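About Us

Hullano is a small shop in Roduvstead. We build and fix hand-held grippers, the kind a person carries around to teach a robot how to pick things up. Started by Nilmini Ekanayake with one bench and a drawer of rubber pads. Now 11 of us, more benches, same drawer.

What we do
Grippers - design, repair, checks. Finger pads in small batches. Training days for your staff, max 20 people, bring lunch.

What went wrong in May
People ask, so it goes on this page. In May a gripper we had sent to Bhuiyan closed while a worker was clearing fabric out of the fingers. Trigger was released. Fingers shut anyway. She got a pinched thumb and a bruise, was back at work the next morning. Could of been a lot worse with a stronger motor.

Cause: a return spring in the handle. It wore a groove in the housing and stuck, so the trigger sat half pulled and the motor did what it was told. We had tested that spring for 800 pulls. Bhuiyan's crew went past that in their first week. Our test was too short and that is on us, not on them.

We called back every unit from that batch. Zastmont sent theirs the same day, thank you. One customer took longer to track down - old address on our list. List is fixed now.

What changed
New spring, metal sleeve around it. Fingers now open by themselves if the trigger signal looks wrong. A stop button on the handle, thumb side. Every unit gets 90 minutes of folding and lifting cloth before it ships, becuase cloth is what jammed it. Two people at the bench for that, one of them only there to watch and write things down. 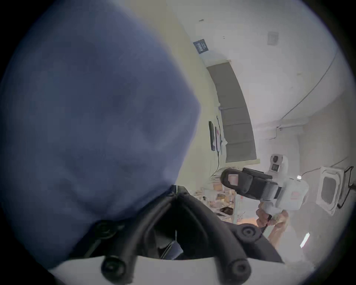

Same rule for customers: power off before you reach between the fingers. Every time, even for a loose thread. If a trigger feels slow or gritty, stop using it and call us. Do not oil it. We pay the shipping both ways and will lend you a spare if we have one on the shelf.

Reports
The full fault report is free, ask at the front desk or write to Nilmini. Names of workers are left out. It was last updated August 6, 2021, with the sleeve drawings added at the back.

Visits
Weekday mornings are best. Ring the side bell, the front one is broken.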